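Linen Notes: Fold to the Shelf, Not to the Sheet
June, by Angelica Malabanan
Last updated: June, 4:10 p.m. 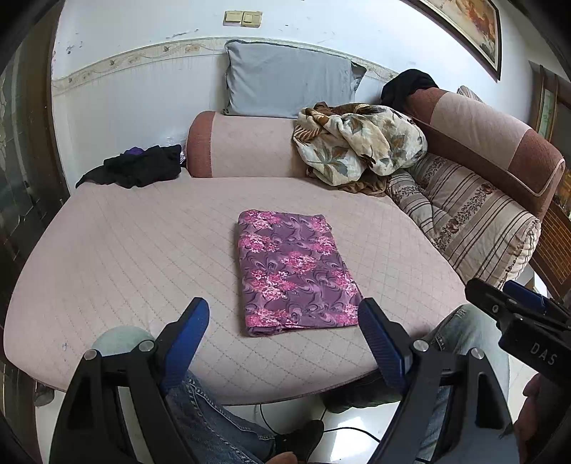
Printed purple fabric piece, folded to a rectangle on the quilted mattress.

Several readers of the Orklow household newsletter wrote in after the spring item on closet depth. The common question was how to get flat textiles of different sizes into one stack that does not lean. The method below is the one used at the Atolby flats, where the linen shelves are narrow and fixed.

Start with the shelf. Measure usable depth and subtract 3 inches for clearance at the front. The result is the finished length of every folded piece, whatever its open size. Width can vary within a stack; length should not. Most leaning stacks are the product of folding each piece in half until it looks small enough.

Work on a bed if no table is long enough. A quilted mattress is acceptable, and a diamond grid in the stitching serves as a rough guide for keeping edges parallel. Clear only the area needed for the open piece. Bolsters, cushions and blankets can stay along the back and sides.

Sequence for a single flat piece:

Lay the fabric print side down and smooth from the center outward. Bring the long edges together and align the corners before pressing the fold. Fold lengthwise again if the width still exceeds the shelf bay. Then fold from the short ends to the finished length, ending with the raw or hemmed edges inside. The fold should face the front of the shelf.

Dense prints hide creases and also hide misalignment. With a floral or swirling pattern, check the edges by touch. On a plain fabric a quarter inch of drift is visible at once; on a busy one it tends to show up only after four or five pieces are stacked.

Heavier blankets should be done last and stored on the lowest shelf. Do not place them on top of thin pieces, as the weight sets hard creases. Clothing found on the bed during folding goes in a separate pile and is not folded to shelf length.

Fabric weight affects the number of folds. Sheeting up to 80 inches on the long side normally takes three folds across the length. Quilted covers take two. If a folded piece springs open, remove one fold and accept the greater length, then store it flat on the upper shelf.

Shelf labels in the Asumik size remain available from the Orklow office. The next item covers pillow storage, including bolsters with fitted end caps.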